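About the Killoden Robotics Club

Killoden Robotics is a student engineering club for Years 9 to 12. It meets in the technology block at the end of the school day and runs through all four terms. Enrolment is open to any student who has completed the workshop safety induction. No programming experience is assumed.

What we work on

The club's main project is Nông, a tabletop manipulation system. The aim is to have a small arm sort and place household objects after learning from recorded human demonstrations. Students design and print the mechanical parts, assemble the electronics, record the demonstrations and train the control software. Each of these is handled by a separate working group, and members change groups at least once a year.

Software is kept in a shared repository called Clistance. It holds the calibration routines, the labelling tool and the training scripts. Changes are reviewed by a second student before they are merged. Documentation is written by whoever made the change – an undocumented part is treated as unfinished.

Demonstration recording

Demonstrations are recorded with a hand-held gripper fitted with a camera. The operator holds the tool, performs the task at normal speed and returns to the start position. A task set is 200 demonstrations for a single object type, or 300 where the object has to be turned over before it is placed. Operators swap after every set.

Recordings are checked before they go into the training data. A recording is rejected if the object leaves the view for too long, if the start position is wrong, or if the operator's other hand enters the work area. As of Dec 19, 2021, the club held 1,247 accepted demonstrations.

Competition

The club enters the Endatico Schools Manipulation Challenge, held each November. Teams are limited to 5 students. The task list is released on the morning of the event, so preparation concentrates on general pick-and-place performance and on fast recalibration. Members who are not on the competition team act as pit crew or maintain the spare gripper.

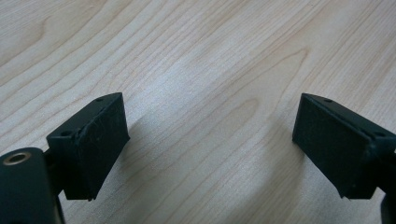

Gripper maintenance is the responsibility of the hardware group and is carried out before every recording session. The procedure covers the linkages, the fasteners and the camera mount, in that order. Contact faces are inspected last, with the fingers fully open. The textured surface collects lint, and the light fibres on the left pad are the usual candidates for removal with a soft brush. Faint scuffing of the kind visible on the same face is noted in the log and left alone. A chipped or frayed corner, as on the lower edge of the right pad, is measured and compared with the previous entry – the pad is replaced if the damage has reached the central contact area.

Staff and supervision

The club is supervised by Tâm Bùi, who teaches Systems Engineering and Applied Computing. A qualified staff member is present whenever the printers, soldering stations or powered arm are in use. Students may run recording sessions under general supervision once they have been signed off on the hand-held tool.

Joining

Expressions of interest are taken at the start of each term through the technology office. New members spend their first four sessions with the hardware group and then nominate a preference. Enclosed shoes are required in the workshop. Laptops are supplied.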